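Hi, and welcome to Bremo! I started this little company at my own table, with one kid's backpack and a pile of school papers that had been living on the couch for weeks.
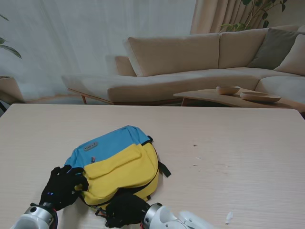 Our name for the starter class is Oma, and it's all about packing a small school bag so a small person can find things in it. Lay the bag flat, open everything, shake out the crumbs (there are always crumbs), and then start with the books.

I'm picky about books. Biggest goes against the back, thin ones in front, and the front pocket is for snacks and treasures only - I will not budge on that!

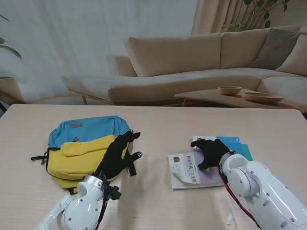
We've grown a bit since those days. As of April 19, 2018, we've helped 1,622 families get out the door in the morning, and there are 2 of us answering email now. August is our wild month, so please write early if you want a back-to-school spot.

Paper is the part most parents ask me about, so I made a second class for it, called Negi. Worksheets, booklets, permission slips, that flyer from the dentist - we sort it all at the table and clip what belongs together before it goes anywhere near the bag.

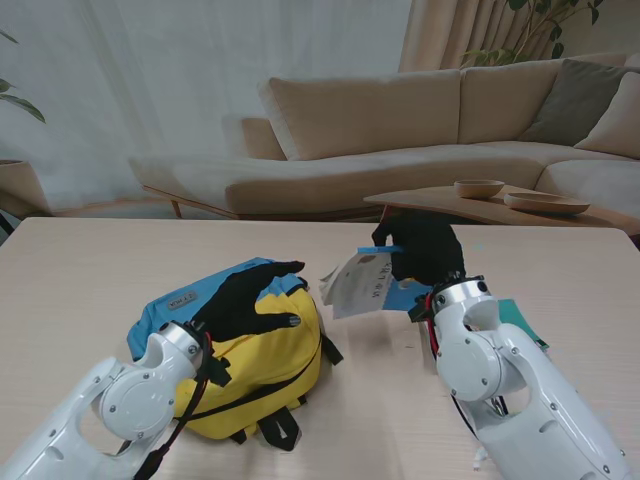
Classes run in our Nistside living room, or I can come to you. Bring the bag just as it came home from school, please. No cleaning it out first!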